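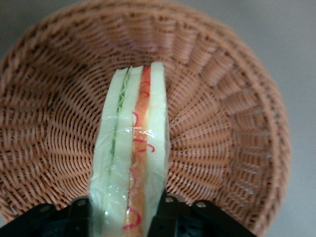 Attachment 1: sandwich, basket, as of this morning

Ticket: play kitchen, Lastommont branch
Subject: Sandwich will not stay in basket
Opened by: Wilfredo Bautista
Priority: High (set by requester)
Status: Closed, with reservations

Reported problem
The toy sandwich goes in the round wicker basket at closing. By opening it has left. So far it has been found under the train table, in the book return, and in my coat. I would like it to live in the basket, as the shelf label says.

Log

Entry 1. Checked basket. Weave is sound all the way around, rim is fine, no hole a sandwich could get through. Basket cleared of suspicion.

Entry 2. Tried laying the sandwich flat. It takes up the whole bottom and the toy fruit ends up on the floor. Tried it on edge, lettuce showing. Better. Molefe desk says it now looks "like it's waiting for a bus." Noted.

Entry 3. Asked whether we could get a lid. Sinex quoted 60 dollars for a lid. The basket did not cost 60 dollars. Request withdrawn.

Entry 4. Moved basket from the low shelf to the one above. Sandwich stayed put for 4 nights. Then the book return again.

Entry 5. Evening crew at Jandale, who cover our late shift, confirm they have been filing it under "lost property, food." They were following the October memo, which says all food left in the children's area must be removed. I wrote the October memo.

Resolution
Memo amended to read "real food." Basket back on low shelf, sandwich on edge, fruit to follow once somebody finds the pear.

Reopen if it turns up in my coat. W.B.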